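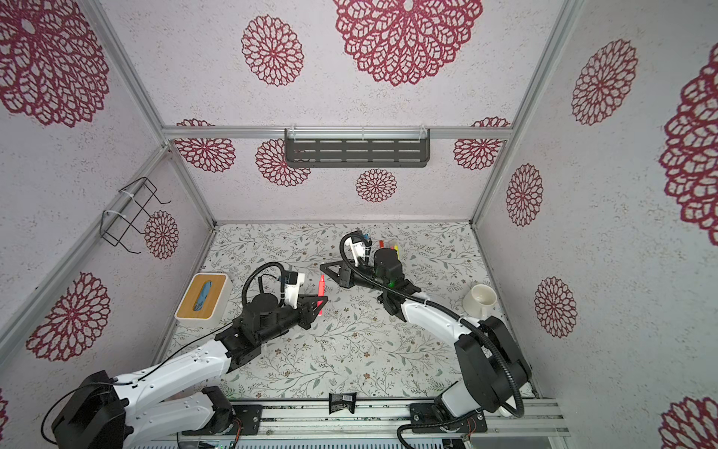
La representación de Norside pidió que constara en acta su desacuerdo con el calendario de rotación, al entender que nueve días de solape entre el destacamento saliente y el entrante no bastan para transferir la documentación de mantenimiento.

1. Relevo del destacamento de vigilancia marítima
La presidencia respondió que el plazo es el fijado en el plan vigente y que ampliarlo obligaría a duplicar turnos en la base de Kultcombe. Se mantiene el calendario. El solape podrá prorrogarse hasta 2 días a petición escrita del mando entrante.

2. Repuestos y combustible
Sivent informa de 20 referencias pendientes de entrega, todas del sistema de radar costero. El depósito auxiliar queda limitado a 2,000 litros mientras dure la revisión de válvulas — la limitación no afecta a las patrullas programadas. 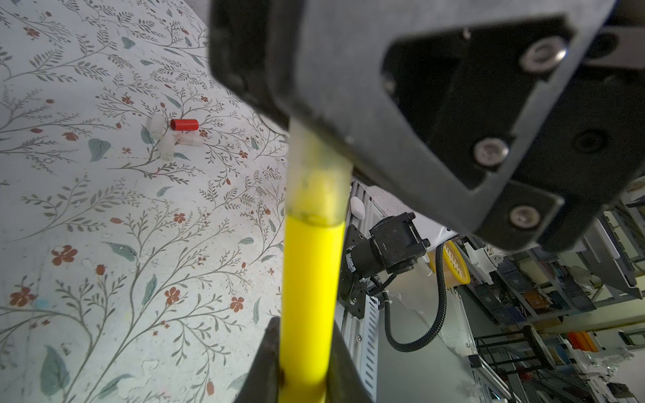

Detalle de la pinza con la varilla amarilla entre los dedos.

3. Comunicaciones
Ekström presenta el procedimiento de cambio de claves. Se aprueba con una enmienda: la verificación de enlace se hará antes del relevo de guardia, no durante el mismo. La representación de Norside se abstiene.

4. Ruegos y preguntas
Se solicita copia del registro de incidencias de septiembre. La secretaría la remitirá a las partes antes del miércoles.

Se levanta la sesión a las 13:40. El punto relativo al alojamiento del personal de tierra queda aplazado a la próxima reunión.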